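生活支援ロボット入門　第8回 配布ノート
「で、家事はもう任せられるの？」

前回の宿題(自宅の家事をひとつ選んで、動作に分解してくるやつ)、ありがとうございました。全部読みました。いちばん多かったのが洗濯物たたみ、次が食器の片付けです。Shabnam Ranaさんの「味噌汁をよそう」は21ステップもあって、読んでいるだけでお腹がすきました。今日はあの宿題を土台に話をします。

1. まず言葉の整理

「できる」という言葉、みなさんかなり気軽に使っていますよね。私も使います。でもこの授業では三つに分けてください。

一回できた：動画が撮れた、という意味。
だいたいできる：同じ部屋、同じ物なら、10回やって8回くらいは成功する。
任せられる：人が見ていなくても頼める。失敗しても自分で気づいて、やり直すか、安全に止まる。

ニュースで見るのはほとんど一番目です。私が研究室で学生と喜んでいるのは二番目。そして家で欲しいのは三番目(ですよね？)。一番目と二番目の間もそれなりに遠いんですが、二番目と三番目の間はもう、ちょっと笑ってしまうくらい遠いです。

成功率8割の食器片付けを想像してみてください。10個運んで2個が失敗。落とすのか、置き場所を間違えるのか、つかめずに固まるのかで困り具合は全然違うんですが、とにかく私は隣の部屋で昼寝できません。

2. 工場のほうは進んでいるのでは？

進んでいます。ただし作業によります。溶接や塗装、箱の積み上げはもう立派な仕事になっています。部品の位置が決まっていて、照明も決まっていて、人が急に割り込んでこない。つまり環境のほうをロボットに合わせてあるんですね。

難しいのは同じ工場の中の「雑用」です。来月ゲストで来てもらうKekeli Narteyさんは、Frimpongという小さな部品加工の会社で現場の改善をやっています。先日電話で聞いたら、機械に部品を入れる工程はもう自動なのに、床に落ちた切りくずを集める、工具をトレイに戻す、袋を開ける、という作業は全部人がやっているそうです。袋を開ける！　これ、覚えておいてください。期末レポートの題材としてとてもおいしいです。

家はこの雑用だけでできているような場所です。しかも家ごとに物が違う。うちの台所とEsi Wumbeiさんの台所では、箸の置き場所からして違うはずです。

3. 食器の片付けを分解する

では宿題で人気だった食器をやりましょう。Dede Tettehさんの分解がわかりやすかったので、少し直して使わせてもらいます。

(a) 器を見つける
(b) 中に何か入っているか確かめる
(c) つかむ場所を決める
(d) つかむ
(e) 運ぶ
(f) 置く

みなさんの答案では(b)が抜けているものが目立ちました。人間は無意識にやりますからね。でも器にスプーンが入っていたら、つかみ方も傾けていい角度も変わります。食べ残しならもっと変わります。先に中身を出すのか、一緒に運ぶのか。ここで判断が入るわけです。

(c)も意外とやっかいです。縁を指で挟むのか、側面を両側から押さえるのか、下からすくうのか。つるつるした器は光を反射するので、カメラや距離センサーにとって形がわかりにくいことがあります。影もそうで、明るさの変化だけを頼りにすると、影の端を物の端と取り違えたりします。Ewurabena Odoiさんが前回の質問票に「カメラを手首につければ近くで見えるから解決では？」と書いてくれました。いい質問です！　たしかに近くは見えます。ただ、近づくほど見える範囲は狭くなります。

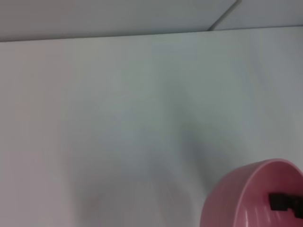

図1　手首カメラから見たピンク色の器。中に黒い物が入っているが、この一枚では何なのか特定できない。

図1を見ながら、(b)と(c)を自分がロボットになったつもりで考えてください。器は右下に一部しか入っていません。縁の弧は見えているので、残りの形を想像するのは人間なら簡単ですよね。でも反対側の縁がどこまであるか、画像からは直接測れません。器の左上あたりの灰色の影は、物として避ける必要があるでしょうか。それから黒い物。持ち上げる前に、もう一度見直しますか、それともそのままいきますか。

正解はひとつではありません。私ならカメラを少し右下に動かしてもう一枚撮ります。ただ、そうすると時間がかかる。一個の器に何度も見直していたら、食卓が片付くころには次の食事です。この「どこまで確かめてから動くか」が、さっきの「だいたいできる」と「任せられる」の間に横たわっている問題のひとつです。

4. 現時点での私の答え

床の掃除はかなり任せられます(コードと靴下を片付けておけば。その片付けは誰がやるんだ、という話は来週)。食器は、置き場所も種類も決めてしまえば「だいたいできる」。洗濯物たたみは、タオルなら期待できるけれど裏返った靴下はまだしんどい。料理は工程によりすぎるのでひとくくりにしないこと。

これは私の感覚なので、反論は大歓迎です。去年の2月の発表会では、StescombeチームとFindanceチームがタオルの件で私と真っ向から対立して、とても面白い回になりました。

次回までにやること

・自分の分解表に(b)にあたる「状態を確かめる」段階を足す。どのセンサーで確かめるかも書く。
・図1について、次にカメラをどこへ動かすか、二、三行で。絵でもかまいません。
・シミュレータのAleckをまだ入れていない人は入れておいてください。入らなかったらエラー画面を持って昼休みに私の部屋へ。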